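[clollberg-civic] Re: Severance terms for the outgoing county administrator

June 14, 2024

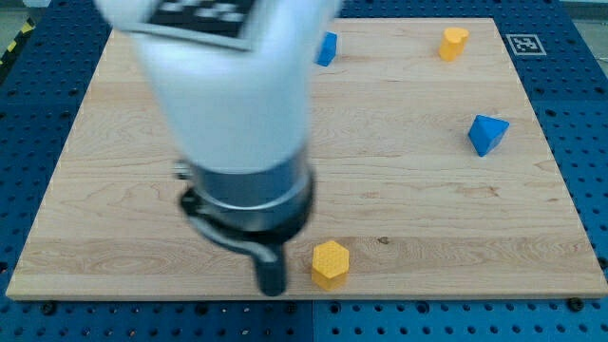 Robot arm over a wooden board on a blue pegboard table.

I read through the packet the county posted with the agenda, and I think the earlier message has most of it right but misses a couple of points. The part I'm replying to is quoted first.

> The board is set to vote on the separation agreement at its
> July meeting. The packet has the agreement itself, a one-page
> memo from the county attorney, and nothing else. From what I
> can tell, the administrator gets a lump sum, keeps health
> coverage through the end of the contract year, and agrees not
> to discuss the reasons for leaving. The county agrees to the
> same thing.
>
> My question for the list is whether the board can do this
> without holding a public hearing first. I looked at the county
> code and could not find a rule either way. I also could not
> find where the money comes from. It is not in the budget that
> was adopted last year, and I don't see an amendment.
>
> If anyone went to the Honorato Township meeting where the
> commissioner for our side took questions, please post what
> was said.

On the hearing: the code does not require one for a personnel contract. It does require one for a budget amendment over a set size, and that is where I would look. The attorney's memo says the payment will come out of "existing departmental funds." It does not say which department. If the money moves from one department to another, that is a transfer and it has to be voted on separately. If it stays inside the administrator's office, it may not need a vote beyond the agreement itself. I would ask the clerk in writing which one it is, and ask for the line number.

On the money: page 554 of the adopted budget book (the long version, the short one on the website leaves it out) has a line for separation and leave payouts. It is a countywide line, and most of it goes to unused vacation when people retire. So there is a place the payment could come from. Whether there is enough left in it this late in the year is a different question. The last quarterly report showed 80 percent of it spent.

The confidentiality section is the one that bothers me. Read it again slowly. It covers "the circumstances of the separation," and then a later paragraph widens that to "any review, internal or external, conducted in the prior year." The only outside review I know of in that period is the one on the Skereo contract, for the dispatch software. The county paid for that report. If the board signs this as written, I don't know whether commissioners could answer a question about it in open session. They may say the public records law still applies no matter what the agreement says, and I believe that is true for the document. It does not make anyone talk about it.

I did go to the Honorato meeting. My notes are short. The commissioner said she had not seen the final text yet, said she was "inclined to support" an agreement that avoids a lawsuit, and would not say what the lawsuit would be over. Someone asked if the Skereo report was finished. She said it was in draft. Another person asked about road patching on the Trorinix end of the township and that took up the rest of the time.

Two things people can do before the vote:

Written comments go to the clerk, and they have to be in 10 days before the meeting to be printed in the packet. Later ones get handed to the commissioners at the table -- they may or may not read them. Put the agenda item number at the top.

If you plan to speak, sign the sheet by the door before the meeting is called to order. The hearing room seats 70 and the overflow room downstairs has audio only.

I sent a records request for the draft report and for any earlier versions of the agreement. The county has acknowledged it and asked for an extension. I'll post whatever I get, including a denial if that is what comes back. If somebody else has already asked for the same records, write to me off list so we can compare the wording of the requests.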